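Home | Issues | Archive | Authors | Submit
December 2019
By Jade Caron
63 shares | 113 comments

4. Does a full shelf sell more drinks?

4.1 The claim and where it comes from

Store managers are taught that a full shelf sells. The rule appears in the Doucette training binder, in the Jamport supplier guide and in most of the trade talks we sat through while planning this study, and in none of them is it tied to a number we could check. The usual story is that shoppers read gaps as a sign of leftovers and walk on. It is a pleasant story. We doubt that it holds for bottled drinks, where one bottle of water is the same as the next and a shopper who wants cola will reach past a gap to get it.

Our doubt has a second source. The studies most often passed around in the trade compare busy stores with quiet ones. Busy stores have more staff on the floor, and more staff means fuller shelves. They also sell more drinks for the plain reason that more people come in. Unless foot traffic is held steady, a comparison of that kind says very little about the shelf.

4.2 What we mean by "full"

Before testing the rule we had to decide what it asks for. Managers used the word "full" in at least two ways. For some it meant that every product had a bottle at the front edge, whatever stood behind it. For others it meant stock running back into the depth of the shelf. The first kind takes a clerk a few minutes of pulling bottles forward. The second takes a delivery and a good deal of lifting. A shopper standing in front of the unit may have trouble telling one from the other, and the binder treats them as one thing.

We therefore scored them apart. A shelf was "faced" if the front bottles lined up along the edge of the board, and "deep" if the rows behind them were closely packed as well. Figure 1 gives the condition we scored as both faced and deep. The products are also blocked, with each kind kept to its own run of shelf: the cola with red caps stands beside the yellow juice in both bays, and the darker drinks with white caps have a stretch of their own one tier up.
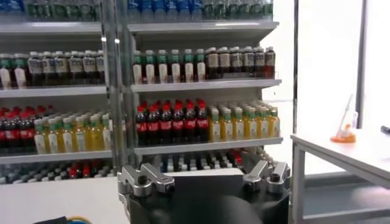

Figure 1. Bottled drinks in the faced and deep condition, two bays with a center post.

Doucette, reading an early draft, objected that blocking was doing all the work, and that a shopper who can find the juice at once doesn't care how far back the row goes. We take the point seriously. Blocking and fullness tend to go together, as the clerk who tidies one usually tidies the other, and our design pulls them apart only in part. In the Zokstead store the blocks were left alone while depth was changed. In the Jultero store we could not get the same promise from the night crew, and bottles drifted.

4.3 Results and how far we trust them

We logged 1,651 purchases from the drinks aisle during February. Of these, 545 were made while the shelves were faced but shallow, and the rest while they were faced and deep. The shallow hours were fewer and fell mostly in the afternoon, so the raw totals can't be set side by side. Once we compared matching hours, the gap between the two conditions was small and changed direction from one store to the other. We don't read this as proof that depth is worthless. We read it as a failure to find the large effect the binder promises, in a study that should have been able to see a large effect.

Facing is a harder matter. Neither store would let us leave the front edge ragged for more than an hour at a time, and what we have from those hours is too thin to use. It is odd that a practice so widely held to be proven is also one that stores won't risk testing. The managers we spoke with were sure of the answer and saw no need to look.

There is one benefit of a deep shelf that our sales log would miss. A row that runs all the way back needs refilling less often, and that saves walking. If stores want to defend the full shelf, labor may be the better ground to stand on, though we have no hours data to offer and the Jamport guide offers none either. Spoilage cuts the other way for juice, where bottles at the back can sit past their date if new stock is loaded from the front. Neither store kept a record of this that we were able to use, and the write-off sheets from Zokstead listed all drinks on a single line.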